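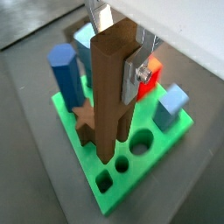
Ticket: Peg board episodes dropping out of the training set
Status: Open, then monitoring (see bottom)
Site: Bustetcombe bench
Opened: Nov 2, 2018

Hi all, me again. I've got a weird one and I'm going to dump everything I know so whoever picks this up doesn't have to chase me.

We're collecting insertion examples on the green peg board – pick up a block, bring it over the board, lower it into its hole, let go, back off. I drive the arm by hand and Clitik records the wrist camera, the joint angles and the finger position. I came in this morning expecting 580 good episodes from the August batch plus the new ones, and the exporter only gave me 558. So 22 are missing, and they're all from the tall brown block! Everything on the blue hexagon went through fine.

What I expected: every episode I marked as good ends up in the export.

What I got: the brown block ones are skipped with "no release event found". No crash, no red text, it just carries on like nothing happened. I only noticed because I keep my own tally on paper.

Things I tried, in order:

Restarted Clitik. Same 22 skipped.

Re-exported to a different drive, in case it was a disk space thing. Same.

Opened one of the skipped episodes in the Davinus viewer and stepped through it. The video looks good to me. I bring the block in, it goes down, the fingers open, the arm backs away. So there IS a release, the exporter just doesn't see it.

Plotted the finger position for that episode next to one for the hexagon. OK, now we're getting somewhere. On the hexagon the fingers open wide in one go. On the brown block I was opening them only a tiny bit, because there are other blocks standing close by and I didn't want to knock them with the back of a finger. The opening comes to 5 mm. Then I went and looked at the exporter settings and the release threshold is 8 mm. Well, there you go.

Lowered the threshold to 2 mm to see what would happen. All 22 came back (yay) but then a bunch of hexagon episodes got cut short, since the fingers wiggle a little while I'm lining things up and it took the wiggle for a release. So please don't use 2, I've put it back.

Set it to 4 mm and re-ran the whole lot. Brown block episodes are in, hexagon episodes are full length again. I watched the last few seconds of each recovered one and they all end where they should.

Questions for whoever owns the exporter:

Can the threshold be set per block? The star is short and I hold it differently, so I have a feeling it'll want its own number.

Can skipped episodes show up in a list at the end of the run? I'd have found this in August if they did.

Does the Iwasaki bench use the same settings file? If so they might want to check their numbers too. I haven't told them yet, didn't want to cause a panic over something that's only on my side.

One more thing while I'm here. I looked at whether I should just redo the 22 with a wider opening, and I'd prefer not to. The careful small release is what I'd want the policy to learn when there are neighbors standing right next to the hole. If we throw those out it only sees the easy ones.

Update, same day, after lunch: did nearly an hour of fresh recording at 4 mm, mixed order, brown block and hexagon both. Nothing skipped so far. Old settings file is saved next to the new one with "_before" on the end, in case anyone needs to compare.

Leaving this open until I hear back about the per-block setting. If another batch goes through clean I'm happy to drop the priority to low.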